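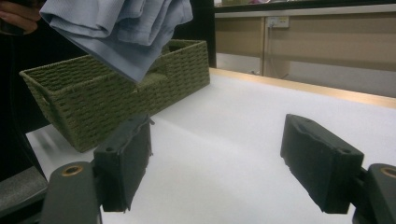

A light blue cloth held over a woven basket.

Phyllis Hartley has rented out linens in Paterson since she was 26, and she still irons the napkins herself when a big order is due.

"People think the tablecloths are the hard part," she says. "A tablecloth goes through the press and you're done. Napkins come back with lipstick, candle wax, gum. I've found a tooth in one."

Her shop holds 1420 napkins in white and far fewer in colors. Blue went out of style for a while, then came back in June, when she had three weddings ask for it in one week. She bought 68 more and has rented them steadily.

For wax, she uses brown paper and a warm iron. For red wine she uses cold water and patience. She doesn't bleach anything. "Bleach makes it white and then it makes it a rag," she says.

Her one employee, Keir Haldane, handles deliveries and does most of the folding. He learned it from her over a winter and is now faster than she is — she admits this without much pleasure.

Hartley plans to keep the shop open at least through next year's wedding season. After that she would like to sell to Haldane, who hasn't given her an answer. "He says he's thinking," she says. "I told him the presses come with it."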